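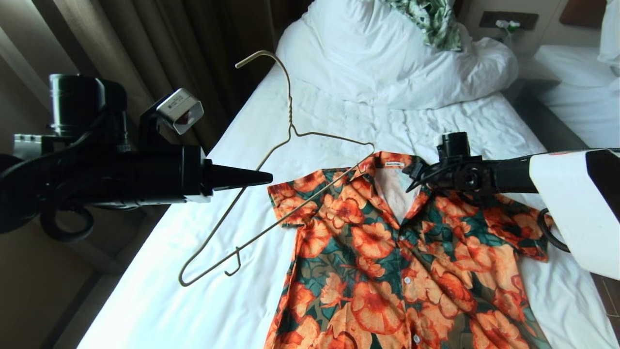

I gave up checked bags in May and have made four trips since with one backpack. The last was nine nights in Larnlow, where it rained for most of the stay and the laundromat closed at 6 pm.

The bag is a Mivetti, the 39 liter one. I paid $242 for it, more than I wanted to spend. The zippers are good. The hip belt is not, and I took it off after the second trip.

What I packed for Larnlow: three shirts, two pairs of pants, five pairs of socks, a rain jacket, sandals. I wore everything except the sandals. A short-sleeved shirt with a loud print is worth the space, as stains don't show much and it passes for dressed up at dinner.
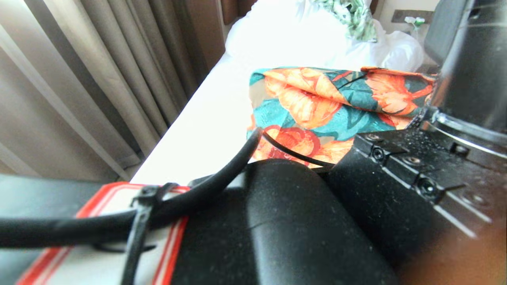 Page last changed: May, 9:40 pm

I used to roll everything. Now I fold shirts flat around the pants and put the bundle in last. It comes out with fewer creases, and the ones that are left go away overnight on a hanger. Most places I stay have a few wire ones in the closet.

Socks I wash in the sink. Halonen wool dries by morning if you wring it in a towel first. Cotton takes two days in a damp room, so I've stopped bringing it.

The Drustix scale I bought for weighing the bag read 73 one time and 100 the next, same bag, and I never found out what unit it was in. I sent it back. The bathroom scale works fine.

Next trip I'm leaving the sandals at home.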